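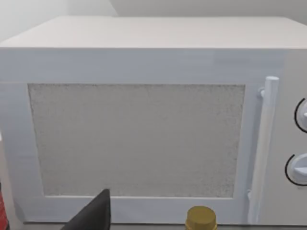 A student of mine once told me that my whole course could be boiled down to "watts times hours, now go home," and she wondered why it needed a textbook at all. I've thought about that remark a lot. She had the formula right, and if you already feel comfortable with it you can probably skim the next few pages. But she also came to my office in December with an electric bill she couldn't make sense of, so I'm going to take this slowly.

Chapter 7
Reading the Electric Bill

My first apartment was on Postma Street, over a shoe repair shop, and the bill arrived folded in thirds with a number at the bottom that I simply paid. I did that for years! I never looked at the middle part, where all the good stuff is. If that's you too, welcome — this is the chapter I wish I'd had.

We'll start with two words that people mix up constantly: power and energy. Power is how fast something is using electricity right now, and we measure it in watts. Energy is how much it has used over a stretch of time, and the utility sells it to you in kilowatt-hours. Think of a faucet and a bathtub. The power is how hard the water is running and the energy is how much ends up in the tub.

So an appliance with a big watt number on its label can still be cheap to own if you run it for a few minutes at a time. Something small that never shuts off (an old cable box, say) may cost you more over a year than you'd guess.

Let's try one. A 90-watt bulb left on for 18 hours uses 1,620 watt-hours. Divide by 1,000 and you get 1.62 kilowatt-hours. Multiply that by the price on your bill and there's your cost. You've just done most of the math in this chapter.

Now for a whole household. We'll be working with a bill from Grendell Power, sent to a family in the town of Kovance, and it shows 2725 kilowatt-hours for one winter month. When I put that up in class, people gasp a little. The house has electric heat, though, and once you take the heating out, the rest looks pretty ordinary. We'll split it up line by line in Section 7.2.

Before you go on, dig out a bill of your own, paper or online, and find these:

The meter reading at the start and end of the period
The price per kilowatt-hour
Any fixed monthly charge

Write them in the margin. You'll need all of them for the first set of problems.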